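Winter knitwear at Preselside: a note on folding

2019-12-25

Readers have asked how heavy jumpers are best put away between wearings. The practice in this household, adopted in September on the advice of Heiðrún Baldursdóttir, is set out below.

Cable knits are not hung. The garment is laid flat on a made bed, the sleeves are brought across the back, and the body is folded once towards the neck - twice only if the shelf is shallow. Twists and ribs should be smoothed by hand and never pressed with an iron. Buttons, where present, are fastened first.

Each bundle is then placed in a Birlow cotton bag, with the heaviest at the bottom of the pile. Valdemar Kárason prefers a drawer, and this is equally acceptable provided that it closes without force.

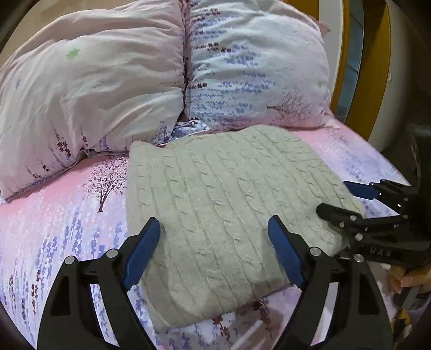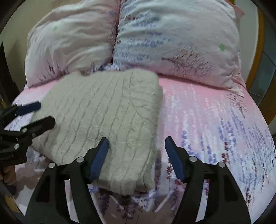 The cable-knit jumper, folded, on the lavender bedding.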